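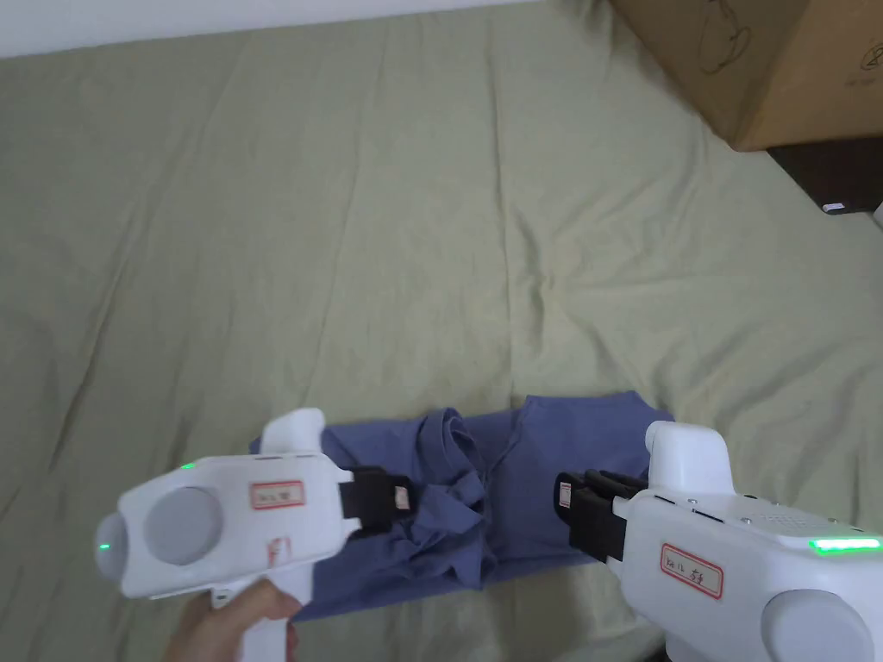
Why Does Cloth Wrinkle?

Pull a bedsheet flat. Walk away. Come back and look. It has wrinkles again, and it will not say how it got them.

Cloth is made of threads that go over and under each other, like very thin, very patient basket strips. Each thread can bend and slide a little. Push a piece of paper from one side and it pops up in a bump. Push cloth and it does the same, only in more places, and with less warning.

Cotton is the worst for it. Cotton comes from a plant, and its tiny fibers are held in shape by weak links. Water and heat loosen those links. When the cotton dries, new links form and lock the fibers wherever they happen to be. If they happen to be in a heap, you get a heap-shaped shirt.

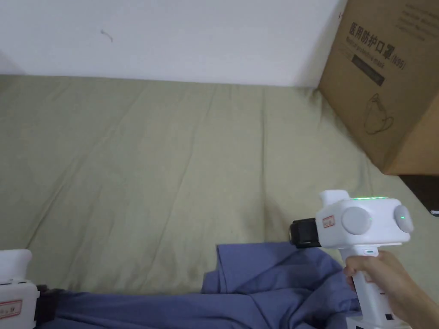 Hallmont Junior Science – Issue 375 – Page 4

An iron works by using the same trick on purpose. Steam loosens the links, the hot metal presses the cloth flat, and the links form again while everything is behaving.

Polyester is springier and mostly goes back to the way it was. Wool bounces back too, as sheep could have told you.

Try it: Crumple a dry cotton hankie in your fist for one minute. Then do it with a damp one and let it dry in a ball. Which one looks more like your grandpa's road map?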